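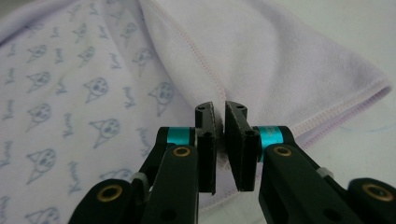

Do you need a robot arm to start teaching a robot how to fold cloth?
You need only a pair of hand-held grippers, a flat table and some patience. The arm can come later, when the demonstrations are ready.

This page explains how our student club at Prornthorpe records folding demonstrations for the Negash project. It is written for new members who already did the safety talk in June.

1. Prepare the work surface
Clear the board and check that it doesn't move when you push it. Set the garment down with the hem toward you and smooth it with your hands, from the middle to the sides. A few wrinkles may stay.

2. Put on the grippers
Pass the cables along the outside of your arms. Open and close each gripper several times before you record. If one feels heavy, stop and look for a cable caught in the joint.
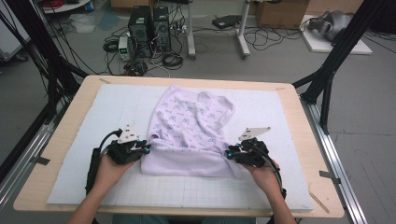
3. Fold the hem first
Take the near edge with both grippers and lift a little. Move both hands at the same speed — this is the hardest part for beginners. Lay the edge down on the cloth, wait one second, then open.

4. Keep your approach simple
Come to the cloth with open fingers and close them only when the hem is between the pads. Students who close too early push the cloth away and must begin the episode again.

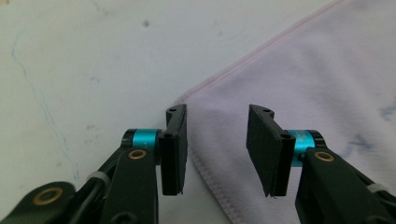
Fingers open, next to the stitched hem.

5. Pinch a small amount
A thin fold is enough. With too much cloth between the pads, the next layer comes up together with the first one. Watch the seam, it is easier to see than the plain fabric. 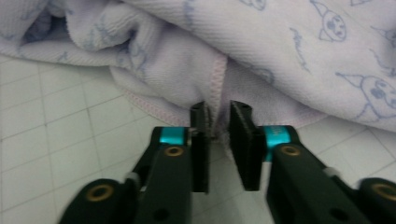

Gripper pads at the pink-stitched cloth.

6. Save and check
Give every episode a number in the Skorkum folder. Last term we recorded 300 episodes and kept 244 of them for training. Play each one at normal speed and delete it if a hand stops for a long time in the middle of a fold.

For problems with the recording program, read the Firkton setup page first. Then write in the club channel, with the episode number and the step where it went wrong.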